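Pakby home help, the bathroom visit: is it worth the money?

October 25, 2020

I have a rule about anything sold with the word "effortless" on the box, and the rule is that I don't buy it. A reader asked me to look at Pakby all the same, so I booked the bathroom visit at £217 and kept my expectations low.

Pakby doesn't sell you the robot. Rovance builds it, Pakby brings it round in a van, and you pay by the visit. You get one bathroom, one kitchen or a hallway. If you want to own the thing you are sent to a waiting list, and the price on that page was blank when I looked.

Setting up

The booking form has 17 questions, several of them the same question in different clothes. Is your floor level? Does your floor slope? They want to know the height of the seat and how wide the door is. The operator arrived on time, walked the machine in, and spent longer getting it to stand where it wanted than I spend doing the whole room. It's a two-legged model with proper feet, which I'll grant is neater than the wheeled one Pakby used to send, and it has no trouble with the join in my flooring.

The toilet

I'd assumed they would start with something easy, like a worktop. They went straight for the toilet. It uses an ordinary long-handled brush, so there's no special attachment to buy, and I had half expected one at £40 a go.

The left hand goes up against the tank and the right arm does the brushing. The grip looks firm enough, and I saw the bristles pushed properly against the inner wall of the bowl, where plenty of people (me included) only wave the brush at the water.

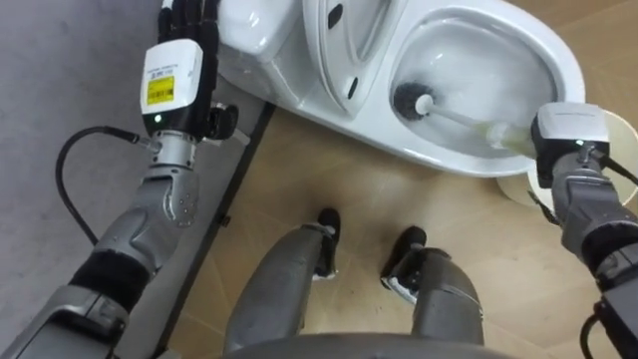
What it won't do

Under the rim was patchy. The right arm is bulky at the wrist and there are angles it simply didn't try. The outside of the pan, the hinges and the floor behind are all "not included in this visit", a line I found on page 4 of the terms and nowhere on the website. Limescale isn't included either. Lultberg, the cheaper rival, leaves out the same things but at least says so before you've paid.

The noise is fine. The space it takes up is not. If your bathroom is the size of mine, you'll be watching from the landing.

The claims

Pakby says the system has been through 1000 bathrooms. I asked whether that meant different bathrooms or the same few many times over, and was told someone would get back to me. The leaflet promises a quicker version in December. I'd wait and see it before believing it.

Verdict

It brushed the bowl, and I've seen people do it worse. But £217 buys a great many hours from Echeverría, the ordinary cleaning firm down my road, and they do the hinges. Two stars out of five, and I won't be booking the kitchen.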